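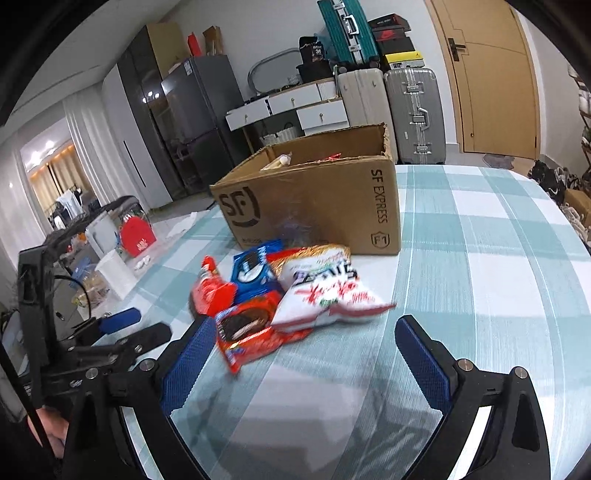 Why Is My Snack Bag Full of Air?

You open a bag of chips. It looked like a pillow. Now you peer inside and the chips are huddled at the bottom, as if they heard you coming. Were you robbed?

Sort of no. The puff in a puffy bag is put there on purpose. Chips are thin, and a truck going over a pothole is not gentle. The gas works like a cushion, so what you get is chips and not chip dust. (You will get some chip dust. There is always chip dust.)

It usually isn't plain air, either. It's mostly nitrogen, a gas that makes up most of the air you are breathing right now. Regular air also has oxygen in it, and oxygen slowly makes oily foods taste like an old crayon. Nitrogen mostly minds its own business.

So why do cookie packets often lie flat? Cookies are tougher. Two or three stacked together hold each other up, and a snug wrapper keeps them from rattling around.

Then there's the shiny stuff. Many wrappers are plastic with a coat of metal so thin you could never peel it off. It keeps out light and damp air. Damp air is how a crisp cookie becomes a sad cookie.

What about twisted ends? A twist is the oldest trick of the lot. It needs no glue, and your little brother can open it, which your family may see as a problem.

And the cardboard box? Cardboard looks solid, but peek at a torn edge and you'll often find a wavy layer squashed between two flat ones. The waves are full of air too. Yes, you are paying for air again.

TRY IT
Dagim Ejigu, age 8, of Irnville, wanted to know if his crackers really went soft without a wrapper. Put one cracker on a plate and seal another in a bag. Wait until tomorrow. Bite both. Dagim reports that he ate the one in the bag before bedtime, so his results are not in yet.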